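Ticket 418: gripper closes early during hand-guided demos
Project: Votano, plant bench
Opened by: Lucero Huanca
Assigned to: Wilson Ríos
Status: open, waiting on parts

Lucero, 23 April 2023
Hi Wilson, sorry to drop this on you on a Sunday! I'm trying to record the "move the plant" task by remote control and the fingers keep closing before I want them to. I squeeze the trigger a tiny bit to slow down near the pot and, whoosh, they go all the way shut. It does the same if I guide the arm by hand and use the button on the wrist. I've had to bin 8 demos so far, and I was rather proud of a couple of them.

What I've tried: restarting the Kevdale box, swapping the handset, and setting the trigger dead zone back to default. I also ran it with the arm parked and got the same thing, so I don't think it's anything to do with how I'm moving.

Wrist camera view from the last go, on the way in to the plant: 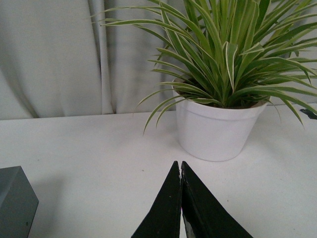

Wrist view, fingers at or near closed, nothing between them. Pot ahead and to the right.

As you can probably tell, I'm nowhere near ready to grab anything at that point. I'd like them wide open until I'm level with the pot, then closing gently under the rim. Also, is that scuffed strip on the inside of the right finger worth worrying about? The coating looks worn and there's a greyish bit showing through. I can't remember if it was like that when Mercedes had the bench.

Wilson
Thanks for the picture, very handy. Two questions. Which profile is loaded, and what does the trigger read when you're not touching it?

Lucero
Profile is ccori_small. Trigger sits at 2 and jumps straight to 300 with the lightest squeeze — no in-between at all.

Wilson
Right, that'll be the profile. Ccori was set up for picking up pegs, so it treats any squeeze as "close". Load ccori_soft instead and redo the trigger calibration, slowly, all the way in and all the way out. Leave the finger for now, but I've asked Yolanda to order a spare pair from Kanent.

Lucero
Done, and I can stop the fingers halfway now, hooray! The button on the wrist still snaps them shut though, so hand-guided demos are on hold and I'll carry on with the handset.

Wilson
The button only knows open and closed in that version. I'll look at it when the spares come in May. Keeping this open until then.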